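Bench notebook, phone repair room
October 26, 2024

Starting a fresh page because the last one is mostly coffee and battery readings, and I want this one to be legible when Pavithra gets back and goes looking for what I did to her Bamis. Good long quiet day in here, radio on low, and I got through more than I expected to, though not in the order I had planned.

The Bamis first, then. It's the older of the two handsets we keep for testing, the one with the swollen feeling around the volume keys that we have been arguing over since August. Pavithra Chettiar's theory was that the frame had a slight bend in it and was pushing on the flex cable. Mine was that the battery had started to puff up and we just weren't seeing it yet. I warmed the back, took my time with the picks (eleven minutes by the wall clock, and I'm not ashamed of that, the glass came off in one piece!) and laid the battery against the steel rule. Flat as you like. So she wins that one and I owe her lunch. The frame has a lean to it right below the SIM tray, small enough that you feel it with a fingernail before you see it.

I straightened it in the soft-jaw vise with the strips of leather, a little at a time, checking after every nudge. Put the flex back down, new adhesive on the cable, and the volume keys click the way they should, both of them. I've left the back glass held on with clips overnight instead of gluing it, in case she wants to look inside on Monday before it gets closed up. Please don't take the clips off by the bottom edge. The glass is fine but there's a tiny chip near the charging port that was there before I started, and I would hate to see it travel.

Next up was the Zatlow, which is the one everybody asks me about when they put their head in the door. For anybody reading this later and wondering: it's the cheap big-screen phone that goes dim by itself when it gets warm, and the owner swears it only happens during video calls. I ran it on a long video loop with brightness all the way up and the thermocouple taped over the processor shield. It dimmed. Then I ran a plain white screen at the same brightness, nothing moving, and it dimmed again, only later. So it isn't the calls as such, it's the heat, and the calls get it there sooner because the camera and the radio are both working. I'd more or less guessed that but it's nice to have it in ink.

What I did not guess was the thermal pad. I lifted the shield expecting to find it dried out and there was barely any pad to speak of, a little gray square that covered maybe a corner of the chip and then a lot of bare metal. I honestly can't tell whether it left the factory like that or whether somebody had been in there before us. The screws looked clean. I cut a new pad out of the blue sheet (second drawer, the roll is getting short, I've put it on the list) and went up one thickness, since the thin stuff didn't touch the shield all the way across when I tested it with a dab of marker. After that I got through the whole video loop with no dimming. I'd like to run it again with the case on before I call it done, as the owner keeps it in one of those thick rubber ones with a card pocket, and that has to be like wearing a parka.

While the loop was running I had a go at the battery log, which had gotten away from us. The test cell that we cycle for reference is now at 900 cycles. It's holding up better than I had it down for, and the curve has that same little knee in it near the end of discharge that the others had. I've plotted it on the wall sheet in green because the red pen is gone. If you have the red pen, I would love to have it back, no questions asked.

A word on the charger business too, as it came up again. Two of the bench chargers were reading different wattages on the same phone with the same cable, and I spent a silly amount of time swapping ports before I thought to swap the meter. The little inline meter with the scratched window reads high. It's consistent about it, which I suppose is something, but please use the other one for anything that goes on a customer sheet. I've put tape on the bad one and written HIGH on the tape. I didn't throw it out, it's still handy for a quick yes or no on whether a port is alive at all.

So that was the morning, and a good part of the afternoon.

Parts. The replacement screens for the Xu came up as in on the order page, 4 of them, and I've set one aside for the cracked unit on the top shelf. I'm going to do a touch test on every one of them before it goes anywhere near a phone. You'll remember the last lot, where the panel looked lovely and then the top row of the keyboard didn't respond, and I'd already glued the thing down and had to take it all apart again with my apologies to the owner. The loose ribbon test takes no time. Plug it in, lay it on the mat with the film still on, drag an icon slowly over the whole face of the screen in rows, and if the icon drops anywhere, that panel goes back.

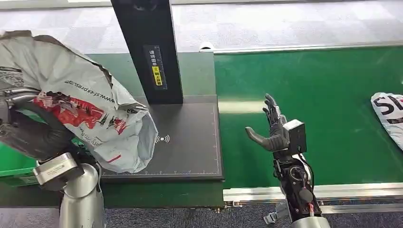
I also want to settle on one way of writing down the color of the panels, as the Xu ones come with a warmer white than the original and people do notice, bless them. My suggestion is that we put the old phone and the new panel side by side on a white page, both at half brightness, and just write warmer, cooler or same on the ticket. Nothing fancy. Then if the owner comes back and says it looks yellow we can say yes, it is a touch warmer, here's how to shift it in the display settings, and everybody is happy and we haven't sounded surprised.

Garnach next. I'd been putting this one off and I was right to. It's the flip phone with the stiff hinge, and it's a beautiful little object, I really do enjoy having it on the bench, but whoever designed the hinge cover must have had very small hands and a lot of patience. I got the cover off with the plastic card and the dental pick together. There was lint in there, a good deal of it, packed in behind the spring. Cleaned it out with the soft brush and a bit of alcohol on a swab, left it open under the lamp to dry, and put no oil on it at all. I know we've gone back and forth on oil. My feeling is that it pulls in more lint and then we see the same phone again by spring.

It opens much easier now. There's still a faint tick at the halfway point and I can't decide if that's the detent or something rubbing. Pavithra, your ears are better than mine, would you open and shut it a few times next to your head and tell me what you think? If it's rubbing, my money is on the left side, where the cover had a shiny spot on the inside.

Left to do:
Zatlow, video loop again with the rubber case on
Bamis, glue the back once Pavithra has seen the frame
Xu screens, touch test on all of them, white check on the ticket
Garnach, second opinion on the tick
Order blue thermal pad, and swabs while we're at it
Find the red pen

Hot air station is off at the wall and the vise is backed off so the leather doesn't get a crease in it. The Zatlow is on the left-hand charger, the good one, and I'd like it to stay there till I'm in again so it starts the next run from full.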